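Folding and Putting Away Jackets: Frequently Asked Questions

From the laundry and closet pages of Calusach, a household notebook by Lyle Kincaid

I have been answering mail on this subject for longer than I care to admit, and 41 of you have now asked whether you can just hang the thing on a doorknob. See the last question. The rest are arranged in the order in which a jacket tends to defeat people.

Do I have to fold a jacket at all? Isn't that what hangers are for?

Hangers are for people with closets. Our front hall at the old Funstead place had a rod long enough for four coats, and five of us lived there, all of us cold. If you have the rod space, hang the jacket and go enjoy your afternoon. If it's going in a drawer, a suitcase, or the bin on the top shelf until October, it needs folding.

Why does my jacket look worse after I've folded it than before?

Probably you started folding too early. A jacket in a heap has no top, no bottom, and at least one sleeve you haven't met yet. Get it flat first. Pick it up by the shoulders, give it one good shake, and lay it down. You'll be tempted to skip the shake. I skip it about half the time myself and regret it all of that half.

What should I do about cords, drawstrings, and other dangly bits?

Deal with them before anything else. A cord left lying across the cloth gets folded in with it, and come fall you'll pull on the end and bring the whole parcel out by one string. Run your fingers down its length to make sure it isn't caught in a crease, then lay it along the middle or tuck it inside. If it comes off, take it off and put it in a pocket. Please close the pocket. I have lost two that way, and one of them was the nice one.

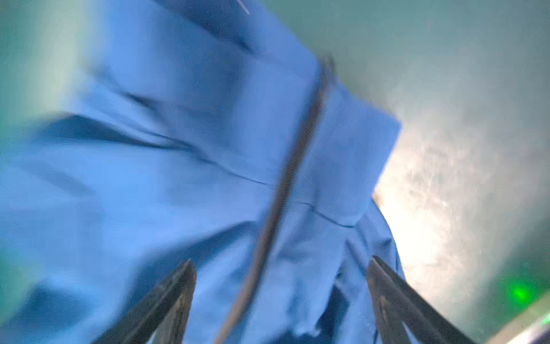 Which side goes up, the outside or the lining?

For a jacket that zips or snaps, I like the front down and the back up, with the lining hidden. You get a smoother surface to fold against. If you're storing it with the lining out on purpose (some people do this to keep dust off the shell), commit to it all the way, sleeves included. What you want to avoid is the in-between state, part inside and part outside, which is how most jackets arrive on my table.

How do I tell which way up it is when it's all bunched?

Look for the hood or collar. Failing that, find the lining and look for the care tag. Manufacturers sew it wherever they please, so it won't tell you where the neck is, but it will tell you that you're looking at the inside, and at that stage of things I'll take any information going. Once the collar end is found, push it away from you and work the rest of the cloth back toward your side of the table.

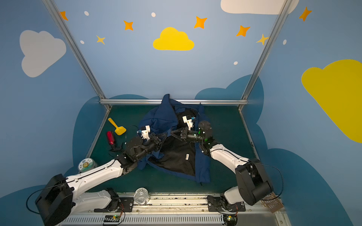
Hood or collar to the back, black lining still showing, care tag in view.

Does the hood go in or out?

In. Fold it down onto the back of the jacket before you bring the sleeves over. A hood left until last makes a lump on top, and the next jacket in the stack slides off it sometime around two in the morning, sounding exactly like an intruder.

What about the sleeves?

Straight across the back, one over the other, cuffs toward the opposite side. If the sleeves are very long, double them back. There's a school of thought that says to run them down the length of the body instead. My sister-in-law belongs to it. Her drawers look fine, so I can't tell you she's wrong, only that I've stopped bringing it up.

Halves or thirds?

Thirds for a drawer, halves for a shelf. Puffy jackets want halves no matter where they're going. You can lean on one all you like and it will come right back up the moment you turn around.

Do I need a special surface, or a folding board?

No. I was once sent a Flendirov folding board and used it for a winter. It now keeps the recycling bin from rolling. A table that's wider than the jacket is all you need, though I'd move whatever is on it to the side first. I have a bad habit of folding in the middle of other people's clutter, and you haven't known sorrow until you've unpacked a ski bag in May and found the lid to something. 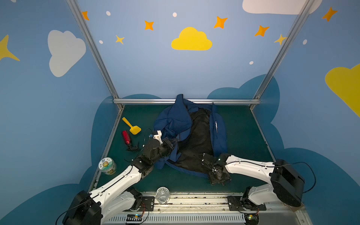 Lyle Kincaid

My own rule for the clutter is that bottles and drinking glasses go first. A toy shovel can sit off to the left all day and do no harm. A glass near the front edge is right where a sleeve will swing when you turn the jacket over, lid or no lid.

If there's lettering down one side, should it face out?

Only if you own several dark blue jackets and can't tell them apart in the closet. In that case, yes, let the "SPORT" or whatever it says show on top, and you'll save yourself some digging. Large stiff prints are better kept off the fold line, as they can crease there and hold a grudge.

How long can a folded jacket stay folded?

A season is fine. Down and other puffy fillings should come out for an airing halfway through if you can remember to do it. I can't.

My jacket came out of the drawer wrinkled. Can I iron it?

Read the care tag, the same one you ignored earlier. Many shells don't like an iron at all. Hanging it in the bathroom while you shower gets you most of the way.

Can I just hang it on a doorknob?

You can. Then the door won't shut, and eventually there will be a second jacket on top of the first. Mrs. Bagheri across the street has a knob that I believe is holding up the entire family's outerwear since 2000. It's a very good knob.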